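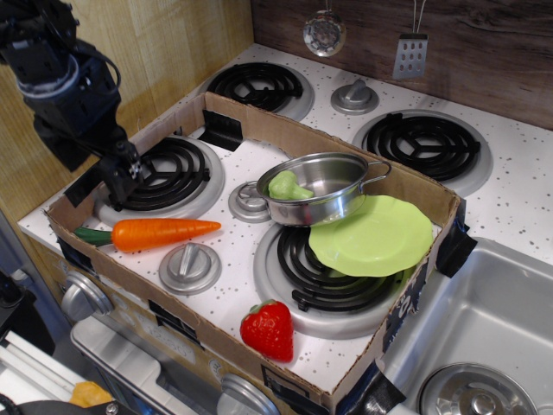 The Salt Road Out of Oduvdale

Long before anyone thought of paving it, the road through Oduvdale belonged to the salt carriers, and what a noisy, stubborn crowd they must have been! They walked up to 45 days at a stretch, mules and all, to reach the market at Wikach. In one December the toll keeper wrote down 707 loads – his ledger still survives, wine stains included – and grumbled in the margin that 59 of them had slipped by at night without paying a penny.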